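The Arm Will See Your Plate Now

By Joelle Hakim

At the Stotden plant, where Remomum packs children's tableware into gift sets, the morning shift starts at 6:30 and the complaining starts at 6:31. For years the complaints were about wrists. A packer takes a plate, puts a small toy in it, slides the plate along and reaches for another one. Elvira Flores did this for long enough that her doctor began asking after the plates.

These days the complaints are about the robot, and they are of a higher quality.

Remomum hired an integrator called Zamora last August to find out whether arms could take over the plate line. Management called the project Nudgate, a name that came out of a workshop and has never been explained to the people it concerns. The floor calls it the Nudge. It lives in a side room next to the loading dock, and every Friday two packers are taken off the line and sent in to teach it their job.

Flores drew the first slot. "I thought I'd be training my replacement," she says. "Then I watched it try to pick up a block, and I went home and slept fine."

She has become hard to impress and very good at it. Teaching, in her case, means steering the arm through a pick, saying where the fingers ought to close, and then telling Tala Moussa, Zamora's engineer on site, why the whole thing looks wrong. Moussa writes it down. Her notebook has 144 entries under Flores's name, and a good number of them say only "too fast" or "no."

The room is plain. There are arms, a table marked off in squares, and a bench that has collected whatever people were carrying when they came in. Plates and blocks get moved from square to square, picked up, put down and moved again.
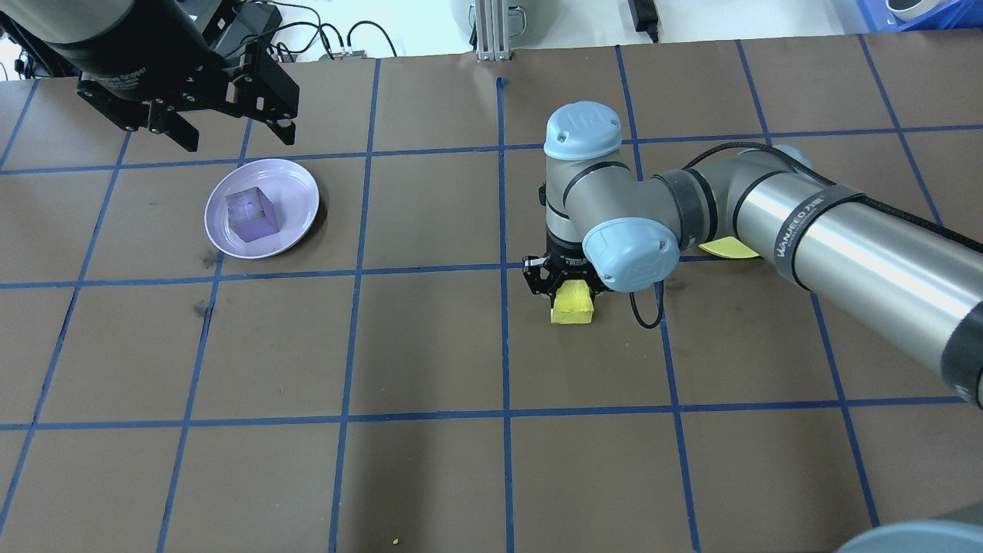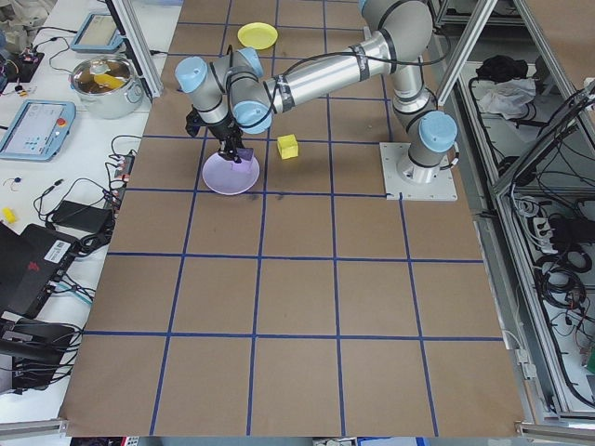
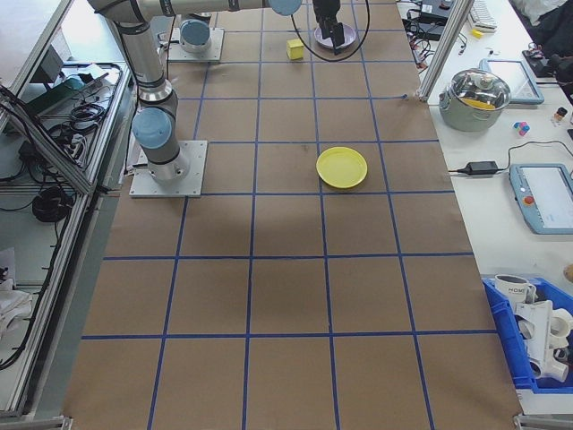 Plates, blocks and blue tape in the Nudgate room at Stotden.

The tape was Marwan Salameh's idea. Salameh has run the day shift for longer than the building has had its current roof, and he was tired of hearing engineers and packers argue about "over there." Now a packer can say two squares left and everyone looks at the same bit of brown paper. It is the least expensive part of the project, and he brings it up often.

What changes for the people on the line is harder to mark out. The company has promised that no one will be let go on account of Nudgate, and has put it in writing, though Nadine Obeidat, the union representative, would like the writing to be longer. The current version covers 2 years. "I have jars in my fridge with a better outlook," she says.

Her bigger worry is the quiet kind. Packing is dull, but it is dull in company. Four people on a line talk all day – about rent, about in-laws, about a television show I was made to promise I would watch. One person minding a row of arms talks to the arms. Obeidat has asked that the new stations be set up in pairs, facing each other. Zamora's first floor plan had them back to back, for the cabling. The second has them side by side, and negotiations continue.

There is also the matter of pay. A packer who teaches gets a higher hourly rate on Fridays and the old rate from Monday on, as if the knowledge wore off over the weekend. Salameh thinks this will be fixed. Flores thinks it will be fixed once she stops turning up.

Moussa, for her part, says she came expecting a gripping problem and got an education. In her first week she asked how a packer decides where in the plate the toy should go. Three people answered at once, all differently, and the discussion ran through lunch. She still hasn't settled on a rule. The packers haven't either, but they didn't know they needed one until she asked, and some of them hold it against her.

The line itself still runs by hand. On the day I visited, it had packed 497 sets by the afternoon break, and the Nudge had packed none, that not being its job yet. Flores came out of the side room at 3, rubbing her wrist out of habit, and went to get her coat. Moussa called after her to ask whether the last pick had been any better.

"Slower," said Flores, and from the look on Moussa's face this was high praise.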